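Kitchen Notes > Family > Play Food

Posted in May by Mireille Issa

When my sister asked whether I still had the play kitchen things from when the kids were small, I said of course, and then spent most of an afternoon finding out where "of course" was. Half of it was in the hall closet under the beach towels, and the rest was in a Dierckx shoe bag, tied with such a tight knot that I had to go at it with a fork.

I'm so glad I kept it, though. It's all those soft ice cream colors — lavender, mint, a blue like a baby blanket — and not one of the plates matches another, because they came from different birthdays and at least two yard sales. My nephew Omar is three now and has reached the stage where you can't sit down in his house without being handed a meal. You are expected to eat it, too, and to say what you think of it.

So I've been thinking about what makes a good play food set, now that I'm putting one together for the second time. My first time around I bought far too much. We had a bin with over 30 pieces, and what happened every single day was that the bin got tipped out, everyone stood in it, and then they went off to play with the couch cushions. Once I cut it down to a few plates, a bowl, some fruit and one good bottle of ketchup, they'd play restaurant until supper. 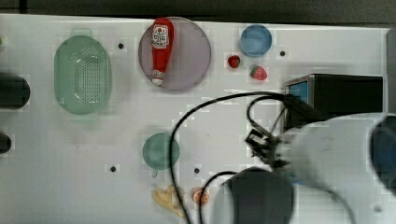

How many plates does a small child need for pretend cooking?

Three is a comfortable number for one child and a guest, with a bowl besides. If a brother or sister is joining in, go up to five and expect an argument over the purple one anyway.

The ketchup is worth its own paragraph. My friend Anas Srour, who has four children and strong feelings about toys, told me years ago that a ketchup bottle is the one thing you must have, and I laughed at him, and he was right. Ketchup goes on everything. Strawberries get ketchup. I have been served a bowl of ketchup with more ketchup. There's something about turning a bottle upside down and shaking it that makes a child feel fully in charge of dinner.

After ketchup I'd put a colander, and I never would have guessed that. It's a basket, it's a hat, it's a boat for the fruit, and every so often somebody even washes strawberries in it. Then something to stir and flip with. We had a wooden spoon out of my own drawer for the longest time, and I still think a real spoon is perfectly fine, but a little green spatula does look very sweet next to the mint plate, and I've gone soft in my old age.
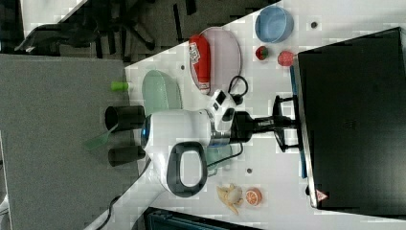 As for fruit, I like pieces you can name from across the room. Bananas are always a hit because the whole bunch can be a telephone, and an orange slice gets passed around to anybody who looks tired. What I'd skip are the tiny things, the peas and the cookies the size of a button. They go straight under the stove (the real one) and you meet them again when you move house.

Washing is easy enough. I fill the sink with warm water and a squirt of dish soap, let the plates sit while I have my coffee, and lay them out on a towel. Anything with a paper label I just wipe.

I packed it all into an old Merkitz cookie tin and drove it over to my sister's. Omar opened it on the kitchen floor and served me a strawberry before I had my coat off. I told him it needed ketchup.

Comments

Khalil Qaisi
The bananas as a telephone! Ours was a shoe for most of one winter. My daughter is twelve now and I can't bring myself to give the box away.

Anas Srour
I would like it noted that I was right about the ketchup.

Omar Shboul
Do you have any trick for getting crayon off the plates? Soap hasn't done it for us.

Mireille Issa
Omar, try a little baking soda on a damp cloth and go gently. It took care of most of ours, apart from one green scribble that I've grown fond of.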